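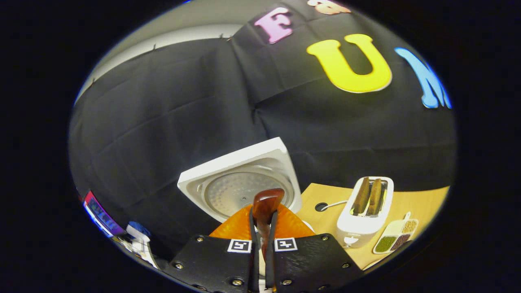
The lid side: a round metal plate with many small holes, in its white plastic frame.

Small kitchen, small things – a gallery from the Haltell table

This gallery is about the rice corner. In September I wrote a long text about cooking rice and grains in a very small kitchen. When I look for a new pot or a new dish, I want to see it on a table, next to other things, so I can understand how big it is.

I start with the lid, as I think the lid is the part of a rice cooker which people forget. We wash the pot after every meal, and the lid waits. In my first apartment in Flemstead I had a cooker for 31 months before I learned that its metal plate could be taken out. Please look in the booklet of your own model, as they are not all the same. In my present one, the plate comes out with a light pull. I wash it with a soft sponge and mild soap, then I leave it standing on its side to dry. The small holes keep a thin film of starch, and you can feel it with your finger before you can see it.

One more thing I like in the first picture is the color. The metal is silvery gray, the frame is white, and then there is this shiny reddish-brown handle with the orange piece behind it. White kitchens can look a little cold to me, and one warm color helps them very much. 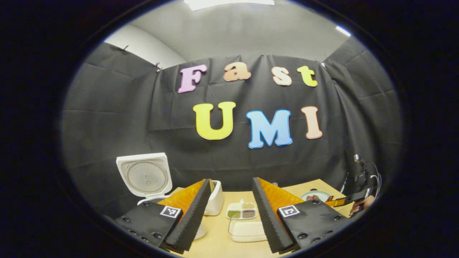 Text and selection: the Obi Kitchen Notes editor

The whole table, with the rice cooker open on the left. The table top is light wood, and the dishes are mostly white or pale. I find this combination restful, and it also has a practical side – grains of a different color are easy to see if they fall.

My favorite is the little divided tray in the middle. It has two compartments, green on one side and a brown-and-red grain mix on the other, and a small white spoon. At home I use a tray like this one when I measure for two different meals. I put the grains side by side in the evening, and in the morning I do not need to open any bags. For one person I take 100 grams of dry mix, or 40 grams if it will only go into a soup.

The rectangular dish in front is empty, and its raised edges are what I would look for in a shop. A flat plate is prettier, but grains roll. On the round plate to the right there are some brown pieces of food, for those who get hungry when they look at galleries.

About the arrangement I have a small opinion. An open lid takes more height than you expect, so please measure under your shelf before you buy a cooker. I did not do this once, and for a whole winter I had to pull the cooker forward each time I wanted to open it. Now it has a free place at the end of the table, with the smaller things beside it.

The letters on the black cloth are chunky and rounded, in yellow, sky blue, pink and peach. A few readers of the Fudel newsletter have already asked me how to cut letters from foam at home. I use a sharp craft knife and change the blade often. Draw the letter on the back side in mirror form, and cut the curves slowly in several light passes.

Filed under: Galleries, Rice and grains, Small kitchens

Recent on Obi Kitchen Notes
Washing rice: how many times is enough for me
A shelf for lids, built in one evening
The Fudel newsletter has almost 1,000 readers
Flemstead market: where I buy red and brown grains
Spoons that fit into small jars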